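Wustura: resúmenes de ensayos sobre insomnio en adultos

Ficha del conjunto de datos, versión 6

Contenido

Wustura reúne resúmenes estructurados de publicaciones sobre el tratamiento del insomnio crónico en adultos, tanto farmacológico como psicológico. Cada registro corresponde a un ensayo y no a un artículo: si un ensayo dio lugar a varias publicaciones, todas figuran en el campo publicaciones del mismo registro.

Registros totales: 1671
Registros con revisión doble: 1045
Registros con datos de seguimiento: 182
Idioma de los resúmenes: español
Formato: CSV, UTF-8, separador punto y coma

Campos principales

id_ensayo: identificador interno, estable entre versiones.
intervencion: texto normalizado según la lista de intervenciones.csv.
comparador: placebo, lista de espera, atención habitual u otro tratamiento activo.
escala: instrumento usado para la variable principal.
n_aleatorizados: número de participantes asignados, todos los grupos sumados.
abandono: proporción de 0 a 1; vacío si la publicación no lo indica.
revision: simple o doble.

Las celdas vacías significan "no consta". El cero se reserva para valores que la publicación declara como cero. En la versión anterior ambos casos se mezclaban en el campo abandono, de modo que los análisis hechos con ella deben repetirse.

Extracción

La extracción se hizo a mano con el formulario Flendia. Aroha Mudgway definió las reglas de codificación y Tegan Tuhiwai resolvió las discrepancias en los registros de revisión doble. Los preparados vegetales se codifican por especie y tipo de extracto; cuando la publicación solo da un nombre comercial, se anota "sin especificar".

Las dosis se expresan en miligramos por día. No se han convertido dosis entre principios activos.

Uso

El script validar.py, en la carpeta ruddock, comprueba tipos, identificadores duplicados y valores fuera de rango. Conviene ejecutarlo después de cualquier edición local. No requiere conexión ni acelerador gráfico.

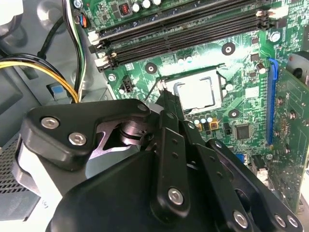

¿Se pueden combinar las puntuaciones de escalas distintas en un mismo análisis?
Solo después de estandarizarlas. El campo escala identifica el instrumento, pero los valores se conservan en su unidad original y el conjunto no incluye medias estandarizadas.

Limitaciones

Los ensayos con menores de edad quedan fuera. Los efectos adversos se recogen como texto libre y no están codificados. Los registros de revisión simple pueden contener errores de transcripción. El conjunto no sirve para orientar decisiones sobre pacientes concretos.

Mantenimiento

Las correcciones se envían al repositorio Drosencombe con el id_ensayo, el campo afectado y la página de la publicación donde aparece el valor correcto. Se incorporan en la siguiente versión, prevista para marzo.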